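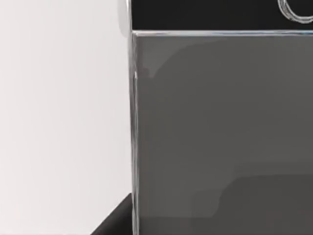

Translucent gray panel against the off-white wall, upper-left corner.

September, afternoon

Glue trials for the Guko display cases, second batch. Agustina Zapata wants to know if we can drop the Avero cement and use up the Ragab, as there are 16 tubes of it on the shelf.

Cut test strips from the offcut bin, edges scraped and not flamed. Clamped in pairs and left overnight. Pulled them on the spring scale this morning.

Avero, best strip: 783 N, then the acrylic broke next to the joint.
Ragab, best strip: 380 N, joint let go clean.

So nearly half. Two of the Ragab strips had bubbles along the line - my fault, I rushed the clamps - and I left those out.

Ragab is probably fine for the lids, which carry nothing. Not for the base. Need to ask Tudano if they still sell the thin grade, the last bottle has gone stringy.

Scale reads a bit high when it hangs crooked. Check it before the next pull. Also low on syringe tips.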